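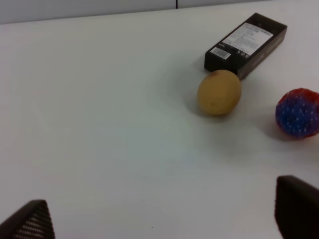
Jumo Gripper Kit — review after one semester of use
Posted by Zulkifli Manurung, 26 January 2025

I teach an evening course in basic automation at Derese, a small training center, and I bought the Jumo kit with our own course money. The seller, Drelley, did not give me a discount and does not know that I write this. English is my third language, so please forgive me if some sentence sounds strange.

What you receive

The kit contains the two-finger gripper, a small wrist camera with its bracket, the control board, a cable set and a printed manual. You must have your own arm. Ours is an older one from Indullow and the adapter plate fitted it without drilling. One screw was missing from the bag. I wrote to Drelley and the screw came after 4 days, together with a second one, which was kind.

Mounting took me one evening. My colleague Marichka Horobets did the same with the second kit in less time, but she did not read the manual and later had to turn the bracket because the camera was upside down. The drawing for this step is too small, I must say.

How it works with real objects

The fingers are black with a textured pad on the inside. At first I believed that the pads were only decoration. Then one student, Fuad Tsegaye, covered them with smooth tape for a test, and the gripper began to drop the things it held before without trouble. We took the tape off.

We gave our students three kinds of objects: a flat box, something oval and a ball. The box is the easiest if you come to it across the narrow side. When it lies diagonal on the table, the students must rotate the wrist first, and many forget this. The oval one likes to roll away when one finger touches before the other. I recommend to lower the closing speed to level 2 for such shapes. The factory setting is 3 and it is too quick for beginners.

The bumpy ball was the most interesting. Its surface has dimples, so a finger can rest on a ridge or sit in a hollow, and the hold is not the same. It is also big compared with the opening, and you need to center the gripper well before you go down.

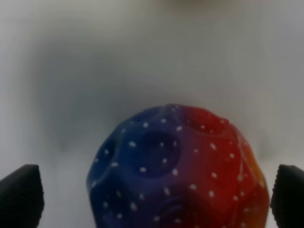

Can the fingers be replaced when the pads wear out?
Each finger is held by two screws and Drelley sells them in pairs. We changed one pair in April of last year, when I had the kit on trial at home, and it was done in a few minutes.

The camera

The picture is good enough for teaching. Near the fingers it becomes soft, and small printed text on a label cannot be read, so do not plan to scan barcodes with it. The view includes the finger tips, and this helps the students to understand the distance — they look at the screen and correct by themselves.

What I did not like

The cable is short. The software forgets the camera brightness each time you close it. And the manual promises a payload of 300 grams, but we felt safe only with lighter things.

I would buy it again for a classroom. For a workshop that runs all day I would first ask for a stronger model. Bezawit Alemneh, who has the morning group, gives it one star less than me on account of the cable.

My rating: 4 of 5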